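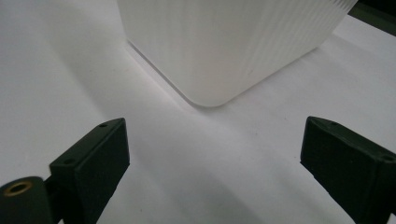 From the Back Room
25 July 2022

I have been promising a piece on storage boxes since the spring, and every time I sat down to write it something more pressing came along (the roof, then the open house, then the week the phones were out). So let me finally get to it, with apologies to the people who have been asking, and particularly to Qiuyue Shen, who has asked four times and has been very sweet about it each time.

Those of you who come to the Asbridge sewing and craft room will know that we spent a good part of June emptying the tall cupboards. If you weren't there, picture nearly 50 cardboard boxes of every size, many of them donated full and never opened again, stacked so that whatever you wanted was in the bottom one. We found a very nice set of embroidery hoops that we had replaced twice. We found a bag of zippers sorted by color, by someone with a great deal more patience than I have, sitting underneath a bag of zippers that had not been sorted at all. Qiuyue took one look at the second bag, pulled up a chair, and had the whole thing done before lunch.

What we settled on in the end, after a lot of talking, was frosted plastic. I was against it at first, I will admit. I wanted clear boxes, because I like to see what I have. But we put a clear one and a milky one side by side on the shelf for a week, both full of yarn, and the clear one looked like a mess from across the room no matter how carefully we packed it. The frosted one just looked like a box. You can still tell whether it is full or nearly empty if you stand close, and the dark yarns show through a little, and that is as much as most of us need when there's a good label on the end.

The other thing I have come around to is ribbing. Smooth plastic boxes show every fingerprint and every scrape from being pulled off a shelf, and after a few months of classes ours used to look quite sad. Fine ribs hide a lot of that. They also give you something to hold on to when your hands are dry from handling felt all morning, and anybody who has dropped a full box of buttons will understand why I bring that up. The one drawback is that tape doesn't stick well to a ribbed side. We tried masking tape, then packing tape, then the good labels from the office, and they had all let go at the corners within a few days. What works is a luggage tag on a loop of string through the handle, or a card slipped inside the wall facing out, if you write on it with a fat black marker. Pencil will not show through at all. I tried it.

Corners matter more than you would think, too. I had never given them any thought until we started putting away folded cotton, and then it was all I could think about! A box with gently rounded corners is easy to wipe out, and lint doesn't collect down there the way it does in a square one. You do lose a little room. If you are storing something stiff, like pattern envelopes or cutting mats, take one along with you when you shop and set it flat in the bottom before you pay. I came home from Serau with two boxes that looked plenty wide and were not, and they are now living under my own bed with the winter scarves in them.

Speaking of which, several of you asked where to buy. Serau had the best choice of sizes when I went, though it is a bit of a drive. Gellmont is closer and the people there are lovely, and they let me bring back a lid that didn't fit without any fuss, but they only had the deep ones. I would go easy on the deep ones. A deep box of fabric is very heavy, and whatever is at the bottom stays at the bottom, and then you are right back where we were with the cardboard.

A word on washing them, new or old. Take them out of the wrapping, wash them in warm water with a drop of dish soap, and use a soft brush on the ribs, going up and down along the grooves. Then let them dry completely, lids off, before anything made of cloth goes in. Please don't use the green scouring pads from under the sink. They leave marks on frosted plastic that never come out, and I have one box I turn to the wall on account of it.

We still have 30 or so cardboard boxes, flattened and tied, behind the door of the back room. They are clean and sturdy and free to anyone who is moving or mailing things. Just help yourself, and take the string too.

What we don't have yet is a proper home for the quilt batting. It is too big for any box we own, it sheds on everything, and at the moment it is sitting on top of the cupboard in an old duvet cover. If you have found a good way to keep yours, I would dearly love to hear it. Leave a note in the tray by the kettle or catch me at class.

The Phuthong silk remnants have been moved to the second shelf on the left, in with the lining fabrics, and the tag on the box is yellow. Please fold them back along the same creases when you are finished looking. The button boxes will be sorted next, starting with the shirt buttons, and anyone who enjoys that sort of thing is very welcome to come and sit with us. Bring your reading glasses. There will be lemon cake.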